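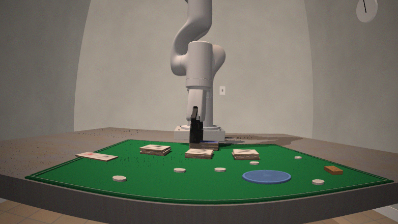 皮克林市议会通过议事规则修订案 调整“联署动议”适用范围

2023年6月27日,皮克林(Pickering)市议会表决通过《议事规则》修订案,对联署动议的提出条件、受理程序及适用事项作出调整。修订案自下一会期首日起生效,已进入审议程序的议案仍适用原规则。

联署动议是指由规定人数的议员书面联署后,要求议案须同时获得两个选区组多数支持方可通过的程序。按照原规则,联署达到门槛即自动生效,议长无权就动议事由进行审查,同一议案可被重复提出联署。

修订后的主要内容如下:

一、联署门槛由20名议员调整为23名议员,联署人须来自两个以上党团。

二、联署书须载明具体事由,并于表决前一个工作日送达秘书处。未载明事由或逾期送达的,不予受理。

三、婚姻登记、反歧视及公共卫生类议案不再适用联署动议,按简单多数表决。

四、同一议案在同一会期内只能适用一次联署动议。

修订案的公开征询于4月启动,范围包括沃维尔(Wirville)选区及其余各选区。秘书处收到书面意见1,839份,其中624份涉及第三项适用范围。意见汇编及逐条答复作为修订案附件一并公布,提交人信息已作隐去处理。

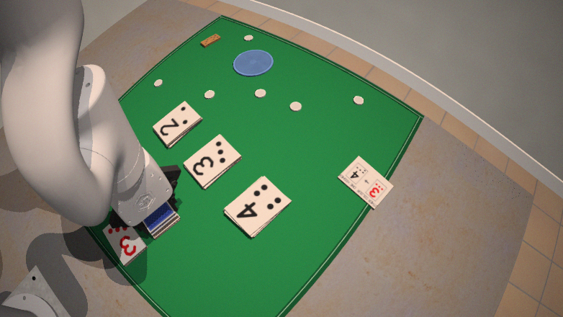
皮克林市议会秘书处 议事与法制科

议事规则专责小组召集人索蒂里斯·季米特里欧(Sotiris Dimitriou)表示:“本次修订只涉及程序条款,不改变任何一项实体议案的内容。此前因联署动议未获通过的议案,须由原提案人或其他议员重新提交,秘书处不作自动恢复处理。”

议员海罗·比利亚努埃瓦(Jairo Villanueva)对第一项投保留票,并要求将书面意见列入会议记录。其意见认为,提高门槛后,席位较少的党团难以单独发起程序,建议在实施满一个会期后进行复核。该建议已获接纳,复核报告由议事与法制科起草,提交全体会议审议。

重新提交的议案按收件次序编号,提案格式沿用现行文本。涉及财政支出的,仍须附财政影响说明。各党团办公室可向秘书处索取修订前后条文对照表,旧版联署书表格自生效日起停止使用。

修订案全文、表决记录及意见汇编可在议会文件室查阅。媒体查询请与秘书处议事与法制科联络。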